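Insertion board recordings pass the halfway mark

The Clollside lab finished May with 471 usable recordings on the insertion board, up from 72 at the start of the month. Danjuma Adeyemi and Fouad Tawfik have split the work into morning and afternoon sessions, with one person steering the arms and the other resetting the blue parts and logging each attempt.

The left arm carries a two-finger gripper and the right has the multi-fingered hand. Both feed the same training set, and attempts are tagged by which side did the work.

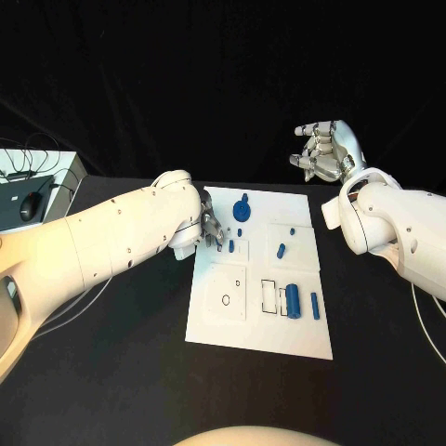

Failed attempts are now kept as well. Until last month they were deleted at the end of each session, and the model trained on that data had no idea what to do after a missed hole. Fouad has relabeled 51 of them so far, marking the point where each one went wrong.

The Plavholm team has asked for a copy of the data once the small pegs are better covered. Those are still the slowest to record. Anyone who wants to learn to operate the arms should write to Danjuma. Training takes 2 sessions.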